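Home | Units | Week 4 | Readings | Contact

Workplace Ergonomics 1: Bench and Table Height
Course handout, Hebden campus. Prepared by Carys Samuel

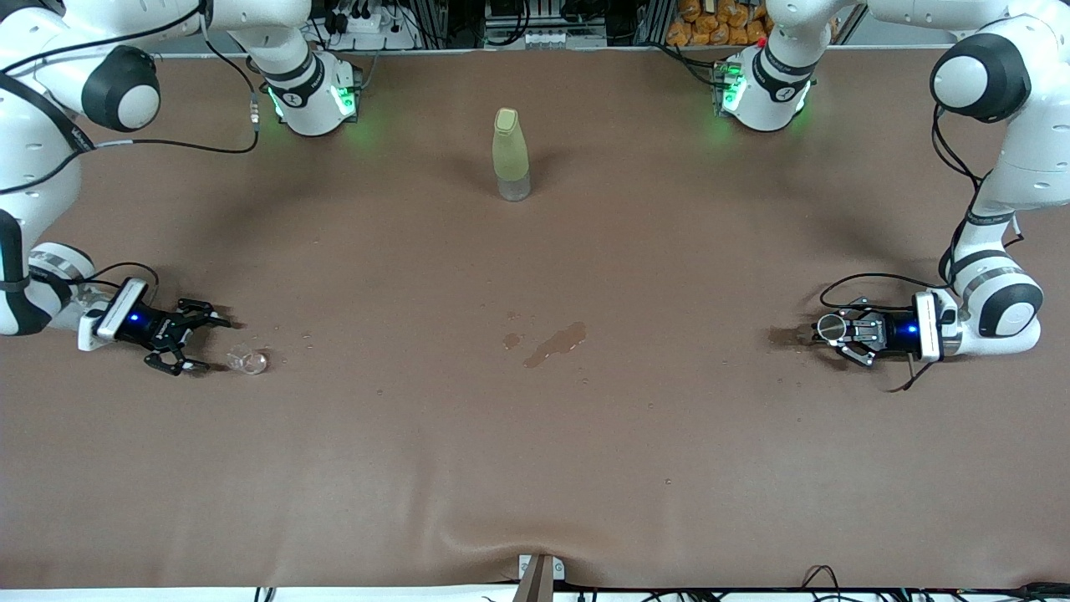

How high should a work surface be for someone who stands all day?
For light assembly, set it a little below the elbow of the person using it, measured with the upper arm hanging relaxed and the shoes they work in on. Precision work goes higher, at or just above the elbow. Heavy work goes lower, so the worker can use body weight.

Elbow height
Standing elbow height is the starting measure for this unit. It varies a good deal between adults, and a single fixed bench will suit only part of any workforce. Where a bench is shared between shifts, adjustable legs are the first choice. A fixed bench should be set for the taller users, with platforms for the shorter ones. Platforms bring a trip hazard of their own and need to be large enough to step back on without looking.

Reach zones
The primary zone is what the hands can get to with the elbows close to the body. Anything handled every cycle belongs here. The secondary zone is a full arm's reach without leaning. Put parts bins and less used tools in it. Anything further out should be used a few times a shift at most.

In the Forenura case (reading 2), packers were reaching into the outer zone 447 times a shift for labels. The dispenser was moved 300 mm closer. Elfriede Mayrhofer's write-up is worth reading for the method – she timed the job before and after, with the same crew.

Standing and sitting
Long periods of standing load the lower back and calves. Sitting all shift has its own problems. A sit-stand stool is a fair compromise for jobs with short cycles, provided there is knee clearance under the bench. Check for drawers and cross rails before ordering stools. Anti-fatigue matting helps on concrete but doesn't replace breaks.

Prac task
Work in pairs. Measure your partner's standing elbow height, then their primary and secondary reach at that height. Record in millimetres on the sheet. Allow 40 minutes, plus 15 for discussion. Darren Bunting has the tapes and anthropometers in the store next to the lab. Sign them out and back in.

The write-up is due in January, one page, with your table of measurements attached. Late work goes to Kelly Goodall – not to me.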